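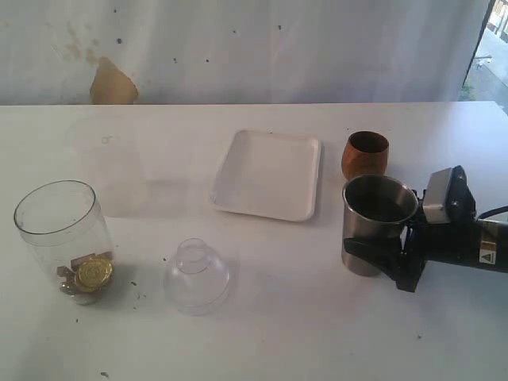

Slide 1 - clear container, clear dome piece, white tray, white table

Talk for the Plerkdale home-keeping group, 2022-05-15
Speaker: Edileuza Trindade

(Wait for the chairs to settle. Thank Li-hua for the tea.)

Good afternoon, everybody, and thank you for giving up part of a Sunday to hear me go on about odds and ends. Li-hua Kwok asked me back in December if I would talk about the small stuff in a house, the things that live in the bottom of a jar, and I said yes before she had finished asking. I have been thinking about it ever since, mostly while standing in front of my own kitchen drawer.

My title is "The Clear Jar and the Empty Tray." I was going to call it something grander, but my husband said people ought to know what they're coming to.

SLIDE 1 (leave it up for a good while)

Let them look first. Don't talk over it.

Start with the container on the left. Clear plastic, open at the top, and you can see straight through the side to what's sitting in the bottom. There's that round gold-colored disc leaning on the inside wall. From where I stand it could be a coin or it could be a lid off something. Ask the room what they'd say. (Take two or three answers, no more, we ran over last time.) Then there are the little tan and metallic pieces next to it, and those might be wood or they might be brass bits off a fitting.

My point is that everybody in this room has a container like this. Some of yours are glass and some are old biscuit tins, and a tin is where small things go to be forgotten. With clear sides you at least get a glance at them every time you walk past.

Tell the Garier lamp story. Keep it short! The lamp wobbled for two years, I bought a new screw for it, and the old screw was in a cocoa tin on the shelf directly above the lamp. I had moved that tin every time I dusted. Pause for the groan.

Next, the dome-shaped piece, lower down in the middle. Some of you won't have spotted it yet, it nearly disappears on the white. Wide at the bottom with a short neck on top, a bit like a funnel turned over, or the top of a bottle. Clear things on a white table are the very devil to find, and I'd like us to spend a minute on that, as it is the most useful thing I have to tell you today. If you sort small or see-through parts at home, put something dark down first. A navy dish towel is what I use. Tsung-han Tsao uses the back of an old place mat, and he has better eyes than I do.

(Hold up the navy towel. It's in the green bag.)

The tray is at the back, white, rounded corners, a low rim around it, and nothing in it. I do love an empty tray. When Yung-ching and I cleared out the hall cupboard at the Jelura Street house, the first thing we did was find a tray and keep it bare until we'd agreed what it was for. It sounds fussy, I know, but once you put one thing in a tray without deciding, you've got a second junk drawer by supper. Ours ended up as the "goes to another room" tray, and I carried it around the house at the end of every hour like a waitress.

The rim matters, by the way. Anything round will roll, and a low rim is enough to stop a bead or a washer going under the stove, and you can still slide things up and over with your finger when you want them out.

One more thing while the slide is up, the small dark specks on the tabletop. Crumbs of this and that. Any time you sort a jar you will get them, so leave the wiping until you've finished. Wipe too early and you will sweep up the one tiny part you needed - I have done this, and I have gone through a vacuum bag with a fork on the back step to put it right.

HOW I SORT A JAR (no slide, just talk)

Set a timer for 8 minutes. Longer than that and I start reading old receipts.

Tip the jar out slowly, onto the towel. Money goes in the purse straight away. Anything you can name goes in one pile and anything you can't goes in another. The ones you can't name go back in the clear container with a slip of paper saying the month. If the same slip is still in there a year on, out they go, and you're allowed to feel a pang.

Hok-lam Kan will want to say something here about labels. Let him, he has a good system, but it does involve 304 labels and I don't want to frighten the newcomers. His late aunt's button collection came to 995 buttons, and he can tell you where every color is kept.

Mention the Hsieh boxes on the side table if anybody asks about storage. They stack nicely but the lids are stiff for older hands, so try one before you buy.

QUESTIONS I USUALLY GET

What about children's bits? Same method, lower shelf, and a lid on the container if there are little ones who put things in their mouths.

What about things that belonged to somebody who's gone? Go slowly on this one. Say that I kept my mother's thimble and her spare keys, though the keys fit no door I know of, and that the jar can wait until you're ready.

Do I have to use plastic? Heavens, no. Clear glass is lovely if your shelf is steady.

CLOSING BITS

Remind them of the swap table by the door, and that anything left on it at four o'clock goes home with the person who brought it. Li-hua has the sign-up sheet for the next meeting. Yung-ching needs two people to help stack chairs.

Pick up the navy towel before leaving!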